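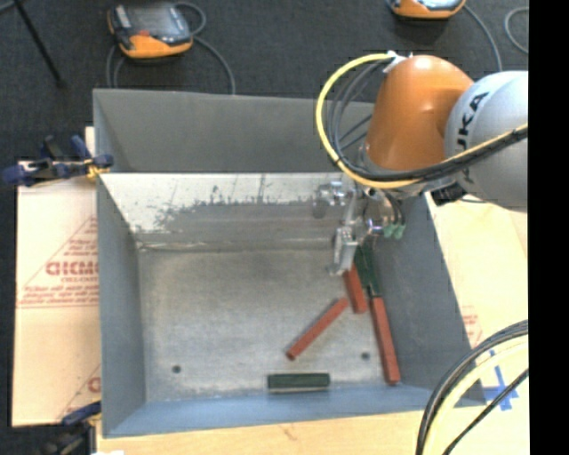 TOTBRIDGE, May 22, 2020

Lidetti opened its test hall to visitors this week, and I spent the morning at the bin picking cell. The bin is metal and clamped to the table, with red and dark green blocks inside. Edileuza Siqueira runs the gripper trials. She had the finger gripper on the orange and silver arm first and let it work through 90 picks. Blocks close to the wall were the slow ones. After lunch Sorin Zamfir changed over to the Zillell suction head, which was faster on flat blocks and worse on leaning ones. The full comparison is 700 picks per gripper.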